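Warum ich wieder von Hand spüle

Seit Juli steht unsere Spülmaschine still, und ich habe noch immer keine neue bestellt. Anfangs war das schlichte Trägheit. Inzwischen ist es Begeisterung, und weil ich damit im Bekanntenkreis schon mehrere Abendessen bestritten habe, schreibe ich es jetzt lieber einmal auf.

Ich mag Spülen. Ich mag das warme Wasser an den Handgelenken, das Quietschen eines sauberen Glases, den Stapel rechts, der wächst, während der links kleiner wird! Es gibt in meinem Arbeitstag wenig, bei dem ich nach zwanzig Minuten so genau sehe, was ich geschafft habe. Ich beantworte Mails, auf die neue Mails kommen, ich verschiebe Termine, die wieder verschoben werden. Ein gespülter Topf bleibt wenigstens bis zum nächsten Mittag gespült.

Natürlich kenne ich die Einwände. Der erste lautet immer Wasser. Eine gut gefüllte Maschine kommt mit weniger aus als jemand, der jeden Teller einzeln unter den laufenden Hahn hält, das bestreite ich gar nicht. Aber wer spült denn so? Meine Großmutter hatte zwei Schüsseln, eine zum Waschen und eine zum Klarspülen, und die Reihenfolge war heilig: Gläser, Besteck, Teller, Töpfe, zuletzt die Pfanne. Ich mache es genauso und komme mit erstaunlich wenig Wasser hin. Und ja, ich habe auch früher halbleere Maschinen laufen lassen, weil kein sauberer Löffel mehr da war. Das rechnet in den schönen Vergleichen selten jemand mit.

Der zweite Einwand ist die Zeit, und der trifft eher. Nach einem Essen mit Gästen stehe ich schon mal 61 Minuten am Becken (ich hatte einen Podcast laufen, daher weiß ich es so genau). Nur stehe ich da fast nie allein. Jemand nimmt das Geschirrtuch, jemand lehnt an der Tür und hält sich am Weinglas fest, und es wird geredet, und zwar anders als am Tisch. Man schaut sich beim Abtrocknen nicht an. Manches sagt sich leichter, wenn man dabei eine Salatschüssel in der Hand hat. Die besten Gespräche dieses Sommers habe ich mit nassen Unterarmen geführt, und ich meine das vollkommen ernst.
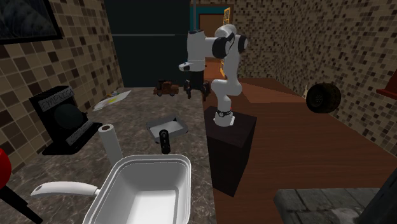

Was mich dagegen wirklich wundert, ist, wie die Küchen gebaut werden, in denen das alles stattfinden soll. Als ich im Küchenstudio Fidetti nach einem größeren Becken fragte, zeigte man mir zuerst drei Modelle, die kleiner waren als meines. Darin bekommt man keinen Bräter unter, nicht einmal schräg. Eine Abtropffläche gilt offenbar als altmodisch, sie stört die Linie. Dafür hätte ich eine Arbeitsplatte haben können, die mehr als 2000 Euro kostet und auf der man laut Prospekt am besten gar nichts stehen lässt. Ich wollte aber etwas stehen lassen! Zwölf nasse Teller zum Beispiel.

Gefunden habe ich mein Becken schließlich gebraucht, bei einem Händler namens Nidov, der Kantinen ausräumt. 30 Zentimeter tief, mit breitem Rand und einer Delle vorn links. Der Einbau hat mit Anschluss etwa 400 Euro gekostet, und ich freue mich jeden Morgen darüber. In ein solches Becken passt ein Backblech, flach hingelegt. Wer je versucht hat, ein Backblech in zwei Hälften zu spülen, erst die eine Seite, dann drehen, dann läuft einem die Brühe in den Ärmel, der versteht mein Glück.

Ich will niemandem die Maschine ausreden. In einem Haushalt mit drei kleinen Kindern hätte ich vermutlich zwei davon. Es geht mir um die Selbstverständlichkeit, mit der wir eine Arbeit für lästig erklären, bevor wir sie ordentlich eingerichtet haben. Ein zu kleines Becken, ein müffelnder Schwamm, schlechtes Licht, ein Handtuch, das nichts aufnimmt - so macht das keinem Spaß. Mit einer guten Bürste, Leinentüchern und einer Lampe über dem Wasser sieht die Sache völlig anders aus. Leinen übrigens unbedingt ein paarmal heiß waschen, vorher schiebt es die Tropfen nur hin und her.

Die alte Maschine steht immer noch unter der Platte. Ich bewahre jetzt die Backformen darin auf, die Körbe sind dafür ideal.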